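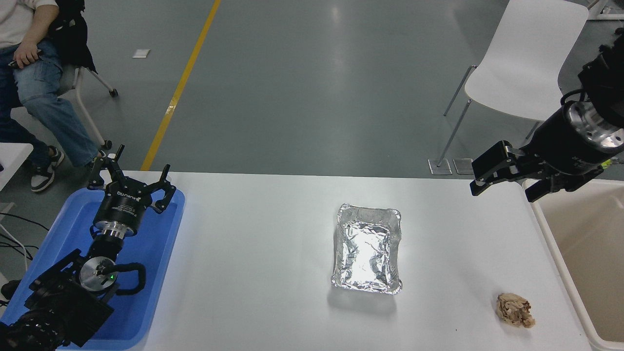 Foil tray and paper on the sorting table, with the beige bin at the right-hand end.

Sorting after lunch: what goes where

The sorting table at Dallunwood has been in regular use since April, and most people who eat in the building now stop at it on the way back to work. The questions we get are mostly about two materials, foil and paper, so this item covers those two in some detail. It also has a few notes on the table itself and on the change of pickup company.

Foil trays

Foil trays are accepted. They need to be empty and free of food. A thin film of oil is fine, but cheese, rice and sauce have to come off first. Use the sink by the back door and the brush that hangs next to it. Cold water works for most things. Baked-on sauce needs a few minutes of soaking, and you can leave the tray in the sink while you finish your coffee as long as you come back for it.

If a tray has loose foil inside it, leave the foil in the tray. Small pieces of foil are hard to recover on their own, and Gravalitz, who now take our metal, have asked for them to be kept together. Press the loose foil into the bottom of the tray and fold the sides over it. Foil from sandwiches and chocolate can go in the same way. Save it up until you have a piece the size of a fist.

Cardboard lids come off before the tray goes in. The lids go with the paper if they are plain. Many of them have a shiny coating on the inside, and those go in the trash.

Chip bags are not foil, although they look like it. Squeeze the bag in your hand and let go. If it springs open again it is plastic film and belongs in the trash. Foil stays crushed. The same test works on coffee packets and on the wrappers from granola bars.

Paper

Brown paper is accepted if it is dry and clean. That covers lunch bags, the packing paper that comes with deliveries, and plain wrapping. It doesn't matter much whether it is crumpled or flat. Flat paper takes up less room in the bin, so if you have a large sheet, please open it out and fold it. A small balled-up piece can go in as it is.

Greasy paper is the most common mistake. One oily bag can stain everything under it, and in the spring we had a full bin of paper turned away for this reason. If you can see a translucent patch when you hold the paper up to the window, put it in the trash. You can also tear off the dirty part and sort the rest.

Napkins and paper towels always go in the trash, used or not. The fibers are too short to be worth anything. Receipts go there too.

Waxed paper and baking parchment look a lot like plain brown paper once they have been crumpled. Scratch the surface with a fingernail. Wax comes off in a pale line. Parchment doesn't scratch, but it feels slick and makes a sharper sound when you fold it. Neither one is accepted.

Using the table

Set your items down toward the middle of the table and sort them there. Please don't leave mixed lunches in a closed bag for the next person to open. If an item is made of two materials, pull them apart if you can do it by hand in a few seconds. If you can't, it goes in the trash.

The table gets wiped down at the end of the lunch period. Spray and cloths are on the shelf under the window. The white top shows marks quickly, and tomato sauce left overnight takes a good deal of scrubbing. Wipe up your own spills when they happen.

Please also check the floor when you leave. Scraps of paper get carried a long way by the draft from the loading door, and they tend to end up near the yellow line. Pick them up if you see them. The line marks the edge of the walkway and has to stay clear, so bags, boxes and chairs go on the table side of it.

Results so far

In the first full month we sent out 394 pounds of sorted material. Roughly 40 pounds of that was metal and nearly all the rest was paper and cardboard. Six bags were refused, all of them paper with food on it. The metal has not had a single refusal, which says something for the brush by the sink.

We had hoped for a higher figure for metal. Many trays are still going into the trash in the upstairs kitchen, where there is no sorting point. A second table has been requested for that floor. Until it arrives, please carry your trays down.

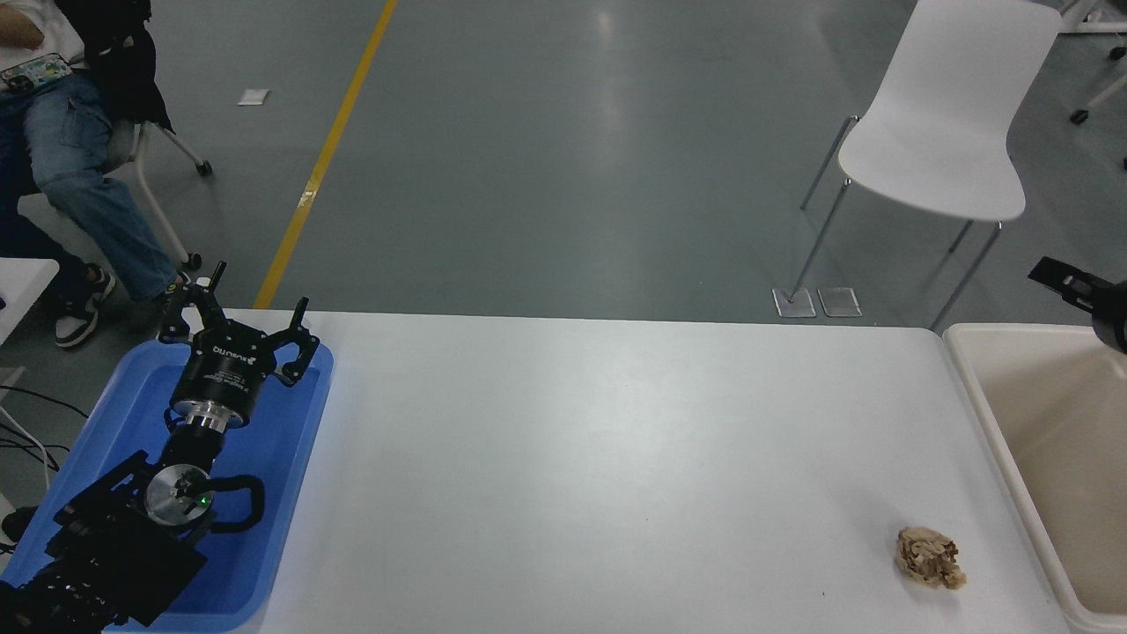 Change of pickup company

Ngubane collected our paper and metal through the winter. Their route no longer covers this side of town, and the work is now split. Gravalitz take the metal and Rillero take the paper and cardboard. The pickups are both in the morning, before most of us are in.

The rules for metal are the same as before. For paper there is one difference. Rillero accept envelopes with plastic windows, so you no longer have to tear the windows out. They do not accept padded mailers of any kind, including the ones filled with shredded paper. Those used to be taken and a lot of people are still putting them in.

Large cardboard boxes should be flattened and stood against the wall by the loading door. Tape can stay on. Packing peanuts and air pillows need to be taken out, and clean ones can go to the mail room for reuse.

Questions about either pickup can be left at extension 3304. If you have an item you aren't sure about, put it on the shelf under the window with a note on it and we will find out. Answers go up on the board beside the sink, where there is already a list for milk cartons, bottle caps and tea bag wrappers.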